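Entryway flooring in a rental, what holds up?
Home & Hallway Forum > Floors and Entries

pendham_mal
Moving my mother into a ground floor unit in Pendham in January and the entry is bare subfloor right now. The landlord, Mr. Parsons, says we can put down whatever we like as long as it comes up again without damage. The space is 72 inches long and not very wide. Front door opens straight into it. She walks the dog twice a day in all weather so it will see mud and road salt.

I am choosing between sheet vinyl laid loose, click vinyl plank, and carpet tiles. Budget is small. What have people here had down for a few winters?

Malcolm

tparsons_no_relation
Carpet tiles. I have had them in my back entry for six years. When one gets bad you lift it and put a spare down. Buy extra from the same batch because the color changes from year to year. Mine are the gray ribbed kind.

abena_q
I would not put carpet of any kind where there is road salt. It dries white and you have to go over it with vinegar and water and then it comes back. We pulled ours out in Zistthorpe after two winters and the underside smelled.

Click plank has been fine for us. We bought 20 planks and had a couple left over. Two things to know: leave the gap at the edges, and do not run it under the door frame or the door will catch once you add a mat.

tparsons_no_relation
Smell means water got under it, and water will get under plank too. At least with tiles you can see it when you lift one. With plank you find out when you move out.

abena_q
If that much water is getting in, the problem is the door sweep. Fix that first. I have lifted my plank once to run a wire and it was clean underneath.

stefania_murin
You are both talking about the floor and I think the shoes matter more. In our hall there is a rule that they come off on the mat and go straight to the rack, and the floor has been the same cheap sheet vinyl for nine years. Get the rack off the floor a little or get one with thin legs so you can mop under it. Solid cabinets in an entry collect grit along the bottom edge and you never get it out.

Ours is metal and stands against the wall opposite the coats.
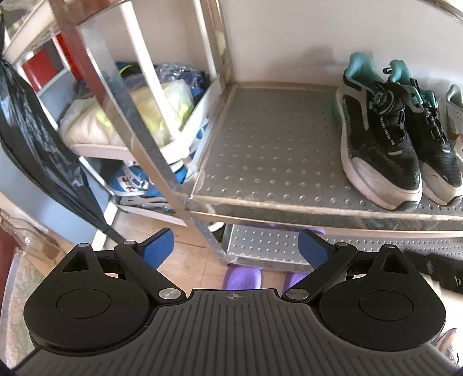

The rack in our hall

Put felt or rubber under the feet if you go with loose vinyl. Metal feet will dent it. I used the rubber cups meant for chair legs.

Štefánia

pendham_mal
Thanks, that is useful. Mom will not take her shoes off every time, she has a bad hip and the dog does not wait. So assume shoes stay on. A bench might help but I don't know if there is room next to a rack.

Does loose vinyl curl at the door end?

stefania_murin
It did the first winter. A metal threshold strip held it flat, screwed into the sill and not into the floor. Ask your landlord about the screws.

With the hip I would be careful about a loose mat on top of vinyl. They slide.

eniko_b
I fit floors for a living, so take this as trade opinion. For a small rental entry I would use a thicker sheet vinyl with a felt back, cut in one piece, with double-sided tape at the perimeter only. No seams means nothing for the salt to get into. Plank is good but the cheap click edges chip when you take it up, and he has said it needs to come up.

Remnants are the way to save money. Ackroyd usually has a bin of them at the back of the store, and an entry that size is easy to get out of one piece. Bring a paper pattern, not just measurements. Old units are never square.

Use the removable tape. The permanent kind will take the top layer of the subfloor with it and then you are paying Mr. Parsons.

tparsons_no_relation
Still say tiles. But agreed about the tape, I learned that one myself.

abena_q
Eniko, would you put anything under the sheet vinyl? Ours had screw heads showing through after a year.

eniko_b
Set the screws and skim them with patching compound, then sand. A soft underlay under sheet vinyl makes it tear sooner.

pendham_mal
Going with the one-piece sheet. He is fine with screws in the sill, I called him this morning. Will look at remnants at Ackroyd and make the paper pattern before I go. Still undecided on the rack and bench.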